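Sovis Door and Handle Data: Progress Report
Prepared by Ladan Shokri for Nasrin Talebi
16 August 2019

Collection in simulation is on schedule. We now hold 464 accepted episodes of a gripper opening doors and cabinets, recorded in 14 room layouts. Each episode stores the wrist view, the joint positions and the gripper command at every step. Lever handles were added this period, with the surface grain, the color of the base plate and the resting angle of the lever changed between runs. 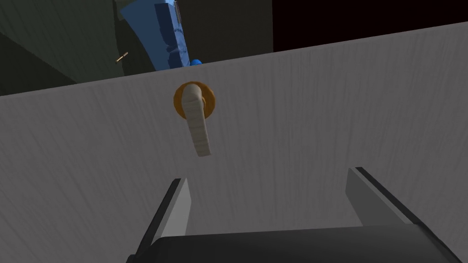 Mandla Makhubela reviewed the lever episodes and rejected 11. In most of these the fingers closed too early and pushed the lever sideways. He has changed the starting pose, and the rejected runs will be recorded again.

Training on the full set has not started. The first model used round knobs only and does poorly on levers, as we expected.

Still open: three layouts need their door hinges fixed, and Firdevs Uçar is waiting on storage space for the raw files. We request no change to the budget.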